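Part 4: Teaching the mug pick-up

By now you should have the arm bolted down, the gripper wired in and the stop button where you can slap it without looking. If you skipped the stop button, go back to Part 2. I'll wait!

I wrote this part over a few evenings at the Pidby workshop, so it's based on our set-up and our benches. Yours will differ a bit. The step order shouldn't, though, as I got it wrong for most of December and don't want you doing the same.

4.1 Before you start

1. Clear the bit of table you're going to work on. It doesn't have to be the whole table (ours never is), just everything inside the reach you marked out in Part 3.

2. Pick a mug you don't love. Ceramic is fine, and a handle makes things more interesting later.

3. Load the file called mug_basic and set the speed to slow. If you bought the Bemdale controller kit it will ask for a speed number as well - type 300 and leave it alone until section 4.5.

4. Check the wrist camera is giving you a live picture. Wave your hand in front of it if you're not sure.

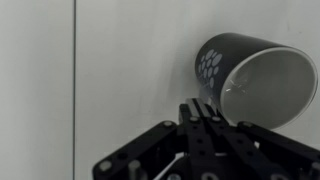 Getting the wrist view right saves you a lot of swearing later on. You want to see the gripper links along the bottom and still have plenty of room above them for whatever you're picking up. A dark mug against a pale grey wall is about as easy as it gets, and with the opening turned to one side the light inside stands out beautifully from the black outside. Watch out for glints on the glaze, mind you. My first version of the rim finder loved a shiny spot more than it loved a rim, and I had to turn the brightness threshold right down.

Note: if the wrist picture freezes, unplug the camera lead, count to ten and plug it back in. I know, I know.

4.2 Lining up over the mug

1. Stand the mug upright on the table, well inside the marked area.

2. Jog the arm until the gripper is over it, fingers pointing down. Use the small steps! The big ones are for crossing the table.

3. Lower it bit by bit until the fingers reach the opening.

4. Save the position as PICK_LOW, then go straight up and save another as PICK_HIGH.

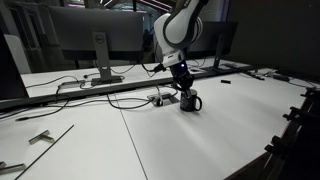

Fingers down into the opening, handle off to the right.

Caution: don't close or open the gripper at full force on your first go. Start at setting 2 and work up. A cracked mug is no great loss but the bits get everywhere, and the finger plates scratch more easily than you'd think.

If the arm stops with a "limit" message on the way down, your table height is wrong. Go back to Part 3 and do the touch-off again. Don't be tempted to fudge it by editing the number by hand, because every other saved position will then be off too (ask me how I know).

4.3 Trying it from the other side

Once the pick works one way round, turn the mug and teach it again. It's dull but it's worth it.

1. Send the arm to PICK_HIGH.

2. Turn the mug so the handle points the other way, and keep your hand out again before you touch the pendant.

3. Jog down beside the rim, then across. Save this one as PICK_ALT. 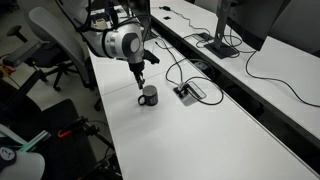
I like to do the alternate pick as a separate file so that I can delete it in a temper without losing the first one. Choose a patch of table with nothing on it for the approach, and think about where your sockets are. Ours are set into the tabletop to the right of the mug, with the plugs in and a black cable looping round, so I put a keep-out box over that whole corner before running anything. It only takes a minute in the zones menu: draw the box, give it a name, tick "hard stop". De Smet's free zone editor does the same job if your controller hasn't got one built in.

Note: keep-out boxes protect the gripper, not the cable hanging off the wrist. Run the whole move at slow speed once and keep an eye on the slack.

4.4 The hover check

Do this every single time you come back to the machine, even if you only popped out for a tea.

1. Run to PICK_HIGH and pause.

2. Crouch down and look from the side, then from the front. The fingers should sit over the part of the mug you taught.

3. If they've drifted, nudge the mug. If they've drifted twice running, it isn't the mug, so re-home the arm. 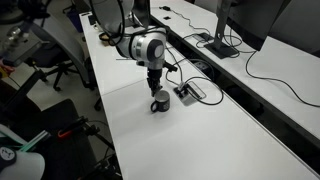

Maarten Dekker wrote in after trying an earlier draft of this part and said he'd do the hover check with the gripper open and then again with it closed, as his fingers shifted sideways a touch when they shut and he'd only been looking at them open. I've tried it since and he's right, so please add it as step 4. He also wanted the checks printed on a card by the machine, and the Plurnemham lot have now done exactly that.

4.5 Speeding up

Only when you've had a good run of clean picks at slow speed. Go up in small jumps, and repeat the hover check after each one. My own arm is happy at 2,270 on the controller's scale and gets a nasty wobble above that, but yours may well complain sooner - stop when it does, drop back a notch and save the file under a new name.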